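# The long second act at Brullcombe

The theatre at Brullcombe seats 538 people, and for most of its life it has been too big for the town. It was built as a picture palace, ran as a bingo hall, and came back to live drama when the council agreed to fix the roof. Touring comedians fill it. Plays rarely do.

Hemant Pandey's production of *The Saltworks* opened there on a Tuesday in January, which is nobody's idea of a good night for theatre. The play is a three-hander set during a strike, and it runs two hours and 38 minutes with one interval. Pandey has been working on it in one form or another since he left drama school. The first version lasted 20 minutes and was performed in the upstairs room of a pub.

"It was just the argument," he says. "Two brothers and a table. I didn't have the mother yet."

The mother is now the centre of the play. She has no name in the script, spends the first act almost entirely offstage, and then takes over. The second act belongs to her from the moment she comes in from the yard and sits down without removing her coat. She has worked out which of her sons has been talking to the company. The audience has known for half an hour. What keeps you in your seat is that she does not say so.

Pandey cut a great deal to get there. An early draft gave her a four-page speech about the strike of her own girlhood, and he liked it enough to keep it through two workshops. It went in the last week of rehearsal. A few lines of it survive in the final scene, handed to the younger son, who gets them slightly wrong.

The set is by Yaroslav Pasichnyk, who trained as an architect and came to theatre through amateur opera. His work with the company Ravex has tended towards bare floors and hard light, so the house he has built for *The Saltworks* is a surprise. It has a proper staircase, a working tap and a back door that sticks. He wanted the actors to have to deal with it.

"If the door opens too easily they stop thinking about it," Pasichnyk says. "Then you have an entrance instead of a person coming home."

The tap caused more trouble. Running water on a raked stage needs a tank, a pump and somewhere for the waste to go, and the old orchestra pit at Brullcombe turned out to be full of broken seating. It took two days to clear. The pump could be heard from row F on the first preview, and was wrapped in carpet for the second. By opening night the sound of the tap was one of the best things in the show, particularly in the long pause before the older son leaves.

Not all of it works. The first act takes too long to explain how the union is organised, and there is a scene with a letter that could go entirely. The younger son is written as a talker, and Pandey gives him jokes that belong to a lighter play. On the night I went, they got laughs, but it took the room some time to settle again afterwards.

The lighting is stronger. It starts at late afternoon and gets dark so slowly that I only noticed when somebody on stage lit a lamp. There is no music at all until the curtain call, and I was glad of it.

Money has been a worry throughout. The production was paid for by a regional arts grant, box office from a shorter run last year, and a private donor who asked to stay out of the program. Eleven performances were scheduled at Brullcombe. Sales were slow for the first few and picked up once people had talked about it at work. The final Saturday sold out, balcony included, and the staff had to look for the key to the upper bar.

Pandey would like to tour it, but the staircase will not fit through the doors of most of the places that have asked. Pasichnyk has drawn a smaller house in which the stairs are heard and never seen. The tap stays. Pandey was against losing the stairs at first, then tried the second act in a rehearsal room with only a table and chairs and found that the mother's entrance held up.

He is also writing something new, set over one night in a hospital laundry. He has two scenes he is happy with and a title he isn't. Ravex has asked to see a draft by the end of winter. 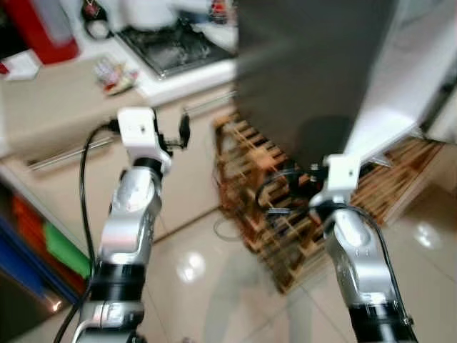

Pandey thinks it will have a larger cast this time, five or possibly six, and no family in it. Pasichnyk has already asked him whether the washing machines need to run.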